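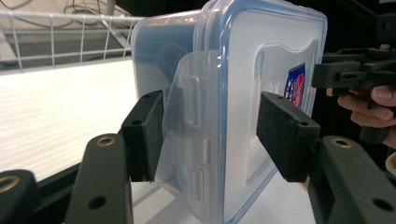

Bretitz, February

Chapter 9
Lids, Clips and Seals: The Food Storage Container

Words to know in this chapter
rim, gasket, living hinge, latch, headspace, creep, translucent, nesting

Before you read
Go to the cupboard where your household keeps its food containers and take out every one that has a lid. Match the lids to the bottoms. Write down which lids fit, which fit with a push, and which have no bottom at all. Keep the list with your notebook, as you will need it for Activity 2.

Most of us handle a food container several times a day and never give it a second look. I'd like you to give it a long one! A clear plastic box with a snap lid is one of the best pieces of design in the kitchen. It has to open in one hand while the other holds a spoon, it has to stay shut in a school bag, and it has to survive years of being dropped, stacked, scrubbed and lent to a cousin.

Start with the lid at the opening of this chapter. It is clear, with a pale blue tint along a thick, rounded rim, and most of its face is taken up by a wide recessed panel with rounded corners. A flat sheet of thin plastic bends easily. Try it with the cover of a cheap ring binder. Give that sheet a step down, a curve at the corners and a thick edge all the way round, and it becomes much harder to twist. In Chapter 4 we saw the same thing with folded paper, and we will see it again in Chapter 11 with baking trays. A sunken panel can do a second job too. On many sets, the foot of one box sits inside the panel of the box below, so the stack doesn't slide when you pull the fridge door open (there is more on stacking in Section 9.4).

Now the flap. It hangs from the lid on a hinge, and it carries a set of molded ridges and rectangular shapes stacked one over another. I could talk about this part all afternoon. On a common type of clip lid, the hinge has no pin and no screw. It is a living hinge, a strip where the plastic has been molded so thin that it bends over and over without breaking. The flap swings down, a slot or ridge on its inner side catches a lip on the body of the box, and the last little push makes the snap you know so well. That snap is the plastic stretching very slightly and then springing back.

Count how many times you open a lunch box in a school year. With one box and one lunch a day you will soon be near 200, and each opening bends the hinge at least twice, once up and once down. Hold on to that thought for the durability test in Section 9.3.

9.1 What a lid has to do

A lid has three enemies: liquid, air and time.

Liquid is the easy one to check. Fill a box halfway with water, close it, turn it over above the sink and watch the corners. Corners nearly always leak first. Along a straight side the clip pulls the lid down evenly, but a corner sits far from any clip and gets less of the pull. Look at where the clips are on your own boxes and see if your leaks agree with me.

Air is harder. A box can hold water perfectly well and still let the smell of chopped onion out into the fridge. To stop air, many lids use a gasket, a soft ring that sits in a groove and gets squeezed when the clips close. Some gaskets lift out for washing. If yours does, take it out and look underneath. You may be surprised, and you will certainly want a small brush.

Time works slowly. Leave a lid clipped tightly for months and the plastic settles into its stretched shape. Engineers call this creep, and it is one cause of a lid that closed with a bang when it was new and closes with a sigh now. Store your boxes with the lids resting loosely on top and they will keep their snap longer.

9.2 Seeing through the wall

Clear, frosted and solid-colored plastics all hold soup equally well, so why do so many people reach for the clear ones? Think about a full fridge at 6 in the evening. A translucent wall lets through light and color, so red sauce and green beans look different even when you can't make out the shapes. You find dinner without opening anything.

Small marks matter as well. Turn a container around in good light and you will often find raised letters and numbers pressed into the plastic, sometimes very faint ones. They may give the maker's part number, the type of plastic or the volume. Tilt the piece until the marks throw a shadow, or lay thin paper over them and rub with a soft pencil.

Case study: The Friesen cupboard

The Friesen household in Grukmont kept a record of its containers for one full term, and the readers of our earlier edition liked it so much that we have kept it in. The family began with a drawer of mixed boxes and wrote down every use: leftovers, packed lunches, dry rice, buttons, one injured beetle. By the end they had 536 entries. Up to 90 of those were for the same small box, the only one that fitted upright in the door of the fridge. The biggest box in the drawer, bought for parties, came out twice.

Talk about it
Which size of container does your household use most? Is it the size you own most of?
What would you change about the drawer in Grukmont if you could replace only two boxes?

Activity 1: Draw the clip
You need a container with a clip lid, a pencil, a ruler and unlined paper.
Draw one clip from the side in three positions: open, half closed and shut. Draw it larger than life. Mark the place where the plastic bends with a dotted line and the place where it catches with an arrow. Compare your drawing with Figure 9.2, which shows the clip on the Esance lunch box cut in half.

Activity 2: The lid list
Take out the list you made before you read. Next to each lid that fits badly, write what you think has happened to it: warped, cracked, stretched, or belonging to some other box altogether. Bring one bad lid to class for Section 9.3, where we will bend it until it gives up.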